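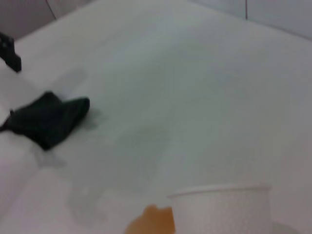 How should a laminate or painted work surface be cleaned each day?

Wipe it with a damp microfibre cloth and a small amount of mild dishwashing liquid, rinse with a second cloth wrung out in clean water, and dry it with a towel. Stronger products should be reserved for marks that remain after this treatment.

Care of Benches, Tables and Splashbacks

The following guidance is issued to residents of Turcotte and Trondwood and applies to kitchens, laundries and shared workrooms. It replaces the laminated sheet previously kept inside the pantry door. Residents with stone benchtops should refer to the separate stone care sheet, as several of the methods set out below are unsuitable for marble and limestone.

Daily cleaning

Crumbs and grit should be brushed off before any cloth is used. Grit dragged under a cloth is the most common source of fine scratching on pale surfaces, and the damage is rarely noticed until the light is low in the late afternoon. Use one cloth for benches and another for floors, and keep them in different colours. Cloths should be washed in hot water without fabric softener, which leaves a film and reduces absorbency.

Add 10 mL of dishwashing liquid to a bucket of warm water. More than this will leave streaks. Work from the back of the surface towards the front edge and turn the cloth often.

Tea, coffee and curry stains

Mix bicarbonate of soda with enough water to form a soft paste. Spread it over the mark, leave it for 10 minutes and lift it away with a damp cloth. Do not scrub. Turmeric may need a second application the following day, and some yellowing will fade by itself near a sunny window.

Ink and permanent marker

Place a little methylated spirits on a cotton pad and dab from the outside of the mark inwards. Open a window first and keep well clear of the stove or any other flame. Test painted surfaces on the underside, as older enamel can soften. Rinse with water once the colour has lifted.

Grease and sticky residue

Label glue responds well to a few drops of cooking oil left for a short time and then washed off with detergent. For grease behind the cooktop, lay a cloth soaked in hot, soapy water against the splashback until the deposit loosens. Metal scourers and powdered cleansers dull the finish and should not be used on any surface covered by this sheet.

White vinegar

A solution of 500 mL of water and 100 mL of white vinegar may be kept in a labelled spray bottle for hard water marks around taps. Vinegar must never be mixed with bleach — the combination releases a harmful gas. It should also be kept away from natural stone and from grout that has not been sealed.

Heat and moisture

Pots, oven trays and electric frypans should stand on a board or trivet. Slow cookers need one as well, even though the base feels only mildly warm. Water left along a join will swell the board beneath, and a swollen edge cannot be pressed flat again. Dry all joins after washing up, and report any lifting edge promptly so that it can be resealed.

Wobbling tables

Tighten the leg bolts before placing anything under a foot. Where the floor itself is uneven, felt pads may be cut to size and built up in layers. Folded cardboard compresses within days and attracts silverfish. Pads are available from the store at Karkonow, at the same counter as spare tap washers.

Long-term care

Every 6 months, clear the surface completely, wash the underside and legs, and check the edging from end to end. Small chips in white edging may be filled with a matching repair paste. Apply it in thin layers with a plastic scraper and allow each layer to harden fully before adding the next.

Enquiries

Questions on cleaning products should be directed to Glenys Pugh at the Vosedau office. Repairs are arranged by Sioned Prydderch, who visits both buildings on Wednesday mornings. Please quote form 867 when requesting edging or sealant, and state the colour of the benchtop.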